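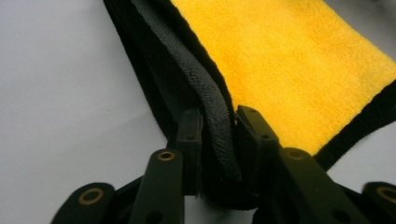

Shared mailboxes, forwarding rules and the great cull — who's done it?

khaverford_hazel
Right, I need some opinions before I upset everyone at work. We've got 255 shared mailboxes on Grarkiveo and when I went through them in January, 228 hadn't had a human reply sent from them in over a year. They still receive mail though! Most have a forwarding rule to somebody's personal inbox, and a fair few of those somebodies have left. I want to switch off all automatic forwarding outside the company and archive the dead ones. My manager thinks I'm being dramatic. Am I?

saturnino_e
Not dramatic at all. We did it last year and I'd do it again tomorrow. We found a rule sending every supplier invoice to a private webmail account that a former colleague had set up for himself so he could "read them on the train". He meant no harm by it, but that was four years of invoices sitting in a mailbox we couldn't get into.

Turn the outside forwarding off first, wait for the shouting, then look at the archive.

KBangera
I'm going to disagree with Saturnino on the order. Do not just turn it off and wait for shouting. The people who'd shout are often outside your building — customers, the landlord, the chap who services the lift — and they don't know they should be shouting. Their mail just goes quiet.

Export the rules, sort by how much mail each one handled, and ring the owners of the busy ones. It's dull and took me two weeks, but we didn't lose anything.

saturnino_e
Two weeks of leaking mail, then. I take the point about customers, but if Hazel leaves the door open while she makes phone calls she's carrying the risk the whole time. Block it and watch the bounce log, it tells you the same thing in a morning.

KBangera
It tells you the same thing if somebody reads it. Be fair, how many places have a person free to sit and read a bounce log?
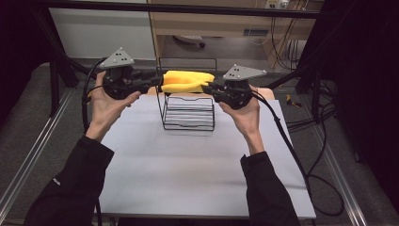
Last edited by khaverford_hazel at 4:12 pm. Reason: typo in the mailbox count

khaverford_hazel
OK so I exported the rules like Kumaresan said (thank you, I didn't even know you could) and there are 2,069 of them. I had to get up and make a tea. A lot are harmless, things like "move newsletters to folder", but I can't filter the outside ones cleanly because half the addresses go through contacts with a display name and no visible domain. Has anyone got round that?

tonu.k
Yes, the export has a second view called "resolved recipients" or something close to it, under the admin menu. Tick that and run it again. The display names get swapped for proper addresses and then you can sort on the bit after the @. It's slow, so start it before lunch.

One warning: it skips any rule that is paused, and a paused rule can be switched back on by the user whenever they like. We missed a handful that way and I felt pretty silly.

gopi_reddy
We moved off Grarkiveo to Wistier partly over this. Outside forwarding is blocked unless an admin says yes, and the request has an end date on it. I'm not saying everyone should move, the calendar is horrible and search is worse, but that one setting has saved me so much nagging.

KBangera
Search is so bad on Wistier. I trialled it and couldn't find a message I'd sent myself ten minutes earlier.

gopi_reddy
Ha, fair. You learn to put the sender in first. Still horrible.

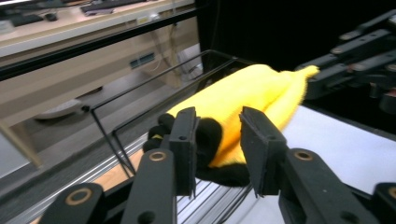
Banana plush, yellow and fuzzy

khaverford_hazel
Tõnu, you star, the resolved view worked. I've now got a proper list and I've decided to annoy both camps: blocking the addresses that belong to leavers tonight, and ringing round about the rest before I touch them. My manager has gone from "dramatic" to "why wasn't this done sooner", so make of that what you will.

saturnino_e
I can live with that. Don't forget the paused ones.

tonu.k
And check the calendar invites while you're in there. They can be forwarded by a separate setting and the rules export doesn't show it at all.

khaverford_hazel
Oh for heaven's sake. Where's that setting?

tonu.k
Under Resources, third tab along. It only appears if you're signed in as a full admin, so you might need to borrow someone's afternoon.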